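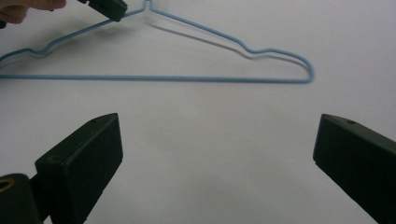
ok closet thread. been putting this off since January and the rod finally came down on me with half my coats on it, so. here we go

1/ Rule one is same hangers for everything. I fought this for years. I had wood ones, dry cleaner ones, those fat plastic tubes from college, a padded thing from my aunt. Looked like a yard sale in there

2/ went with the thin coated wire kind in light blue. They take up NO room. My rod is short (apartment, old building, closet is basically a cupboard with ambitions) and the tube ones were eating half of it

3/ get the ones with the little dips in the shoulders!!! Tank tops, slip dresses, anything with a strap. Without the dips everything is on the floor by morning

4/ also coated, not bare. Had a bare wire one leave a rust line on a white blouse, right across the shoulder. Vinegar did nothing. Lemon did nothing. RIP blouse

5/ what does NOT go on them: winter coats, wet anything, big knits. Sweaters get folded, I don't care how pretty they look hung up, you get shoulder bumps. Coats stay on the wood ones, I kept 9

6/ someone's going to ask so, mine are from Virell, pack of 50. They had a pack of 500 too, who is that for. A theater?

7/ pulled everything out on the bed. Everything. Do it before lunch bc you will want the bed back by night and you'll be slower than you think. I started at 2 pm like a fool

8/ piles: keep, give away, fix. The fix pile is a lie, I've had a skirt in there with a missing button since the last apartment. Gave myself one evening to sew stuff and whatever's left goes in the give away bag

9/ hang order, left to right: long stuff, then pants, then shirts, then the tanks. Short things at the end so there's floor space under them for the shoe bin. Hooks all facing the same way. Yes I am that person now

10/ pants on thin wire will crease at the knee if you just fling them over the bar. Fold along the seam, and put a strip of felt or the cardboard tube from gift wrap over the bottom bar (slit it down the side, snaps right on). Ugly, works great

11/ Rosalie Holzer if you're reading this I found your gray cardigan. I've had it 3 years. Im sorry. It's very nice

12/ slippery stuff, silk etc: dab of hot glue on each shoulder, let it dry all the way, done. Or wrap a rubber band around each end. I did the rubber bands bc I couldn't find the glue gun and then found the glue gun

13/ if one gets bent you can bend it back by hand, lay it on somthing flat first so you can see where it's off. Go slow near the neck where it's twisted, thats where the coating cracks on mine

14/ old wire ones: ask your dry cleaner, mine takes them back. The plastic tubes went to the thrift store, they were happy, always short on hangers apparently

15/ new rod is a metal one from the hardware store, screwed into the studs this time and not into hope. Bracket in the middle too. Get the middle bracket!!

16/ couple people asking about a second rod underneath. Did it in my last place, good for shirts, bad if you own even one long dress. I own four so no

17/ ok coats are back in, shirts are back in, there's still a pile of scarves on the chair and I have no plan for scarves. Send scarf ideas, going to go eat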